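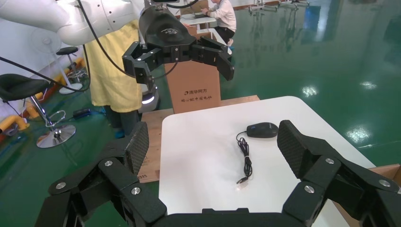 Piret Kairys put it to us early in the project that a rule which can't be checked by a person standing at the table, in the few seconds before the arm moves, will be skipped by the end of the first week. We took that as the starting point for the rules in this section, and it shaped them more than any of the formal standards we read.

4.2 Start-of-run rules for shared tables

The Curnus rules cover the short stretch of work between an object being put down and the first commanded motion. Most written guidance we found deals with the cell as a whole (fencing, speed, emergency stops) or with the robot's own limits. All of that applies here too and we don't repeat it. What was missing was agreement on the small things: where an object may lie, what counts as a clear table, who is allowed to say go, and what happens to anything with a cable on it.

We settled on five rules. They fit on one card, and the card is fixed to each table at the Van Acker site.

Rule 1. The object is placed inside the reach of the open fingers, and every part of it is on the table. For an object with a lead, the lead is part of the object. Figure 3 has a corded mouse between the open fingertips, with its cable in a loose coil and the USB plug on the table top. In our first draft the rule spoke only of the object's body, and leads were left to hang wherever they fell. Povilas Strazds rewrote it after reading through the stop reports from the first month, and the later wording is much better.

Rule 2. The fingers start fully open and the pads are looked at. The operator looks at both pads for wear, lifting edges and grit, then initials the sheet. We tried asking for a written grade from the operators and dropped it. Two people would give the same pad different grades, and the same person would change their mind after lunch! A plain yes or no proved far more useful, with a pad change on any no.

Rule 3. One person has the go. Where two arms can reach into the same area, a single named person gives the word for both. That person must be able to see both grippers from where they stand. Others may be at the bench or at a desk further off, and they carry on with their own work, but they don't give the word and they don't pass it on. This was the rule we argued over longest. Several operators felt it would slow them down, and for the first fortnight it did.

Rule 4. Robot cables are checked by hand as well as by eye. A cable that looks slack with the arm at rest can pull tight at full reach, so the operator follows it from the arm to the first fixed point before the first run of a session and again after any change of gripper. Power adapters and their cords are included in the check, wherever they happen to lie. We didn't set a rule for how cables must be routed. Tables differ too much for that, and a routing rule copied from one bench to the next gave people false comfort.

Rule 5. A stopped run is kept. If the operator stops the arm for any reason, the recording is closed, marked as stopped and stored with the rest. It isn't deleted or quietly run again under the same number. We are very keen on this one. Stopped runs are where nearly all of our learning came from, and a lab that throws them away is throwing away the best evidence it has about its own habits.

4.3 How the rules were followed

Each run was entered in Zekero, the plain logging form we use for all table work, with the start sheet attached. Over the trial period the operators began 1,573 runs. Of these, 1,301 reached their planned end without a stop. Within that group, 1,279 had a start sheet with every box filled in, leaving 22 that were finished but not fully signed for. We count those 22 as failures of the rules even though nothing went wrong on the table. A run that ends well on an unsigned sheet tells us only that the arm did its job.

The 272 stopped runs were read one at a time by two of the authors. The reasons given on the forms were short ('lead', 'pad', 'too near edge') and we resisted the urge to tidy them into a grander scheme. Leads came up most often, both those belonging to objects and those belonging to the arms. Next came unclear calls, where somebody began a move on a word that was meant for another bench. The unclear calls fell away sharply once Rule 3 had bedded in, and it was a real pleasure to watch – by May the operators were correcting visitors on it without any prompting from us.

We make no claim about injury rates. There were none before the rules and none after, and the trial was far too short to say anything useful on the matter.

4.4 Points that remain open

The first concerns soft clutter. Rule 1 says what must be on the table and says nothing on what may stand next to it. Boxes, spare parts and packaging build up near any working bench, and in Figure 3 a printed cardboard box stands just behind the table. We considered a fixed clear distance and held back, as the right figure depends on the planned path and a single number would be too strict for some tasks and too slack for others. Our present advice is to ask, for each task, whether anything near the table could be reached by either gripper at full stretch. If the answer is yes, it is written on the sheet by name, so that the person with the go has at least thought about it.

The second is seating. Stools near a bench are handy between runs and easy to forget during them. Some sites will want them marked on the floor plan and returned to the same spot. We haven't tested this and would love to hear from anyone who has.

The third is how far the wording can travel. The Liser group tried an early version of the card on single-arm benches and found Rule 3 heavy going, as the same person was nearly always placing the object and giving the word. They kept the named person and dropped the spoken call, which seems sensible to us. We'd ask only that any such change be written on the card itself. A rule that has been changed by custom and never on paper is very hard to teach to the next person who joins.

Kairys has since suggested turning the card into a form with fewer boxes, perhaps three, on the grounds that Rules 1 and 2 are checked in the same glance. Strazds disagrees, and points to the unsigned sheets, where the pad box was the one most often left blank. Both versions are now in use on neighbouring tables, and the comparison will be reported separately.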